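Flokthorpe, early morning

Woke before the alarm and lay listening to the gulls on the chandler's roof. Porridge, then down to the allotment with the last of the leeks to go in. The top bed is still heavy after the rain and I gave up on the fork and used the narrow spade. Planted 22, which leaves a handful over for Corey if he wants them. He said he did last year and then let them go yellow in a bucket.

The rhubarb has thrown up a flower stalk again. Cut it out low down and pulled enough for a crumble. Slugs have had the lettuces under the cloche, all but three. I will sow another row in a tray and keep them on the kitchen windowsill until they are a decent size.

Floor rang while I was washing my boots. The ferry is booked and she has changed our room at Plenitz to one at the back, away from the road. She wants to know if I still have the big map. I do, but the fold across the middle has gone and the village we want is on it. Wrote to Eduardo about borrowing his.

Bread in the afternoon. The dough was slow, the kitchen being cold, and I baked it at nearly six. A bit close in the middle but the crust is good. Ate it with the end of the cheese and did the gas bill.
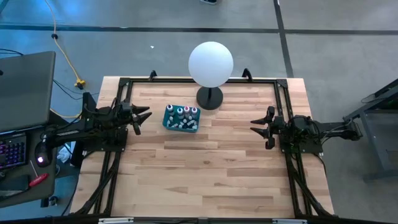 Stornport, May

Came over on the early bus with one bag and a cold. Merja Lappalainen had left the key under the step as promised, and a note about the hot tap, which has to be turned the wrong way. The house is narrower than I remembered. My room looks over the slipway and you can hear the halyards all night.

Walked out along the harbour wall as far as the light, almost 2 miles there and back, with the wind behind me going out and full in my face coming home. Saw eiders, a pair of shelduck and one seal. Bought plaice from the van and some potatoes. The man remembered me, or said so.

Ilari came round after supper with his tide tables. He thinks we can get across to the island if we leave by ten and are off it again by one. Floor is doubtful and says her boots let in water. I said we would see what the sky looks like.

Nose streaming by bedtime. Took two aspirin and read 20 pages of the history of the herring trade, which is mostly about barrels. Must ring Corey about watering the leeks.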